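Beach ball

A beach ball is a big, light inflatable ball made of wedge-shaped panels that meet at the top and bottom. I've been keeping up this entry for my little toy encyclopedia (568 articles and counting!), and it gets more mail than anything else I've written.

Most are soft vinyl, sealed at the seams with heat, with a valve you pinch while you blow. The classic has six panels in different colors, but two-color balls are everywhere too, and blue and white is my own favorite. Sizes are confusing, by the way. Many sellers measure the flat, empty ball from end to end, so what you blow up comes out a good bit smaller than the number on the package.

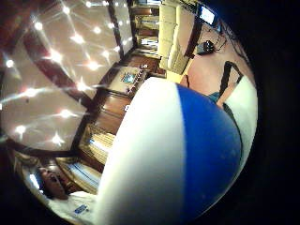

Because they weigh next to nothing for their size, air slows them down fast, and that makes them great for small kids and for playing indoors. Outside, one good gust and you're running down the sand after it. My friend Heloísa Rezende lost 2 in one September afternoon, poor thing!

For storage, wipe the ball down, let it dry all the way, squeeze the air out and fold it loosely. Slow leaks usually start at the valve or along a seam, so I rub on soapy water and look for bubbles, then use a vinyl patch kit.

See also: Balloon, Pool float, Volleyball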